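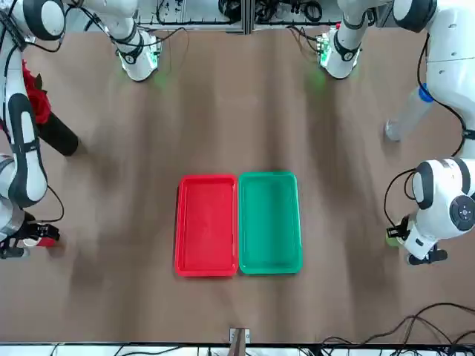
Is one pair of trays per table enough for the day room?

A single pair has covered every table so far. The green tray takes clean things going out and the red tray takes used things coming back, and the only table that has asked for a second red one is the one nearest the kitchen door, where people tend to drop things off on their way past.

Plenow Tables: progress report to the Zou Fund
Reporting period ending in March
Prepared by Naledi Mokgethi, Bokau Day Center

Where the work stands

The grant was for refitting the tables in the day room so that drinks and snacks can be laid out and cleared without everything going through the kitchen hatch. At the time of the last report we had chosen the trays but had not put them into daily use. They are in use now. We bought 20, half of them red and half green, all shallow and all with a raised rim. The rim was the main thing we asked the supplier for. The first samples were nearly flat and spoons slid off them whenever a tray was lifted at one end.

Both colors come in a similar shape, so they sit side by side without wasting space, and they stack together in the cupboard at closing time. We looked at a larger red tray and decided against it. It hung over the edge of the narrower tables.

The brown tables have stayed. The original plan allowed for replacing two of them, but once they were cleaned and leveled there was no reason to spend the money. Crumbs are hard to see on the brown, and the wiping-down at the end of the day has to be done by feel as much as by eye. We have added this to the closing sheet.

Flowers on the tables

The application described bare tables with trays only. Visitors asked for flowers during the first weeks and we agreed to try them. Red roses in a dark vase are now the standard arrangement. The vase is a plain cylinder, chosen from the three we already owned, and it goes toward one end of the table so that people can reach the trays without leaning over it. 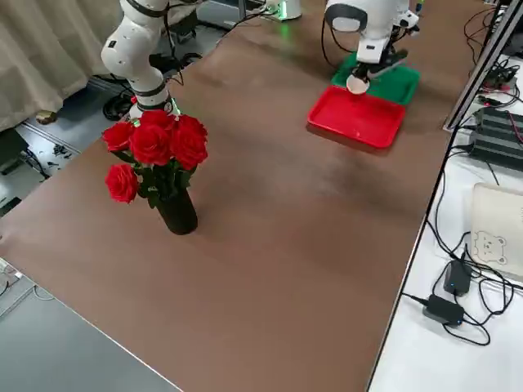 Montserrat Arriaga wrote to us after her visit that the roses should stay but that the vase worried her. A tall bunch in a narrow vase is easy to catch with a sleeve, she said, and she would sooner see shorter stems or a wider base. She also asked whether the trays could be labeled as well as colored, for people who have trouble telling red from green.

We have acted on the second point. Small printed labels, CLEAN and USED, are on order from Bresia and will go on the short ends of the trays. On the first point we have tried shorter stems on one table and will report back. We have not bought new vases.

How the trays are being used

Clean cups and small items start in the green tray. Once used, they go in the red. The kitchen empties the red trays at the mid-morning break and again at 3 p.m., and both trays should be empty and back on the table before the doors open.

We expected the colors to need a lot of explaining. They needed some, mostly in the first week, and regular visitors now explain them to new ones. The position of the trays has caused more confusion. When the pair gets turned around, people who go by habit put used cups on the left whatever the color. Staff now check the order each morning. It is set by table, as the tables do not all face the same way.

Small flat things are the hardest to clear. Lids and coasters lie against the floor of the tray and are awkward to pick up with gloves on. The kitchen would like a thin mat in the bottom of each red tray. A sample is being tried.
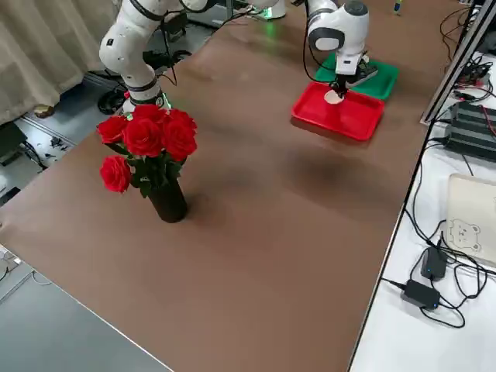
Red and green trays with the roses, day room.

Comments received

Cards were left out for visitors, and 62 came back filled in. Most were short. The comment that came up most often was that it is easier to clear up after yourself when there is an obvious place to put things. Several people disliked the red and said it looked like a warning. A few wanted the flowers changed more often. One card asked for the old hatch system back and gave reasons, mainly that the queue was a chance to talk. We think that is a fair point and have kept the hatch open for hot drinks.

Spending

Spending to the end of the period is $2,519. This covers the trays, the work on the tables, cupboard shelving and the printing of the comment cards. Flowers are paid for from the center's own budget and are not charged to the grant. The money set aside for new tables has not been touched, and we would like to discuss moving part of it to the side tables — see the next page. 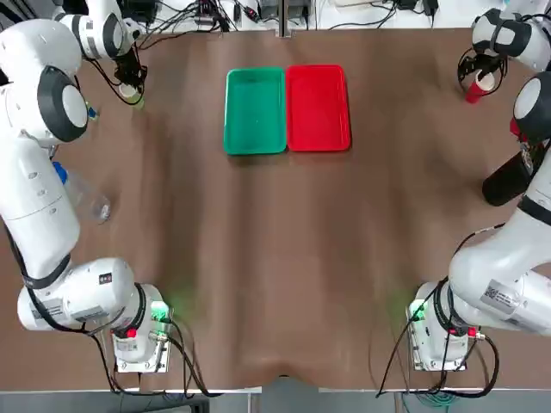
Plenow Tables — Report No. 2 — Page 2

Side tables

The side tables were left out of the original plan. They have turned into the place where anything without a home ends up, and cups get put down there as well. We would like to fit a low shelf under each one so that the tops can be kept clear. Naledi Mokgethi is getting a price for this and will send it separately.

Work for the next period

Fit the tray labels when they arrive from Bresia.
Finish the trial of the mat in the red trays and decide whether to buy the rest.
Compare shorter stems with the present roses.
Agree with the fund on the unspent table money.
Put out a second round of comment cards, with a question on the labels.

The closing sheet and the full card comments are available on request from the center office.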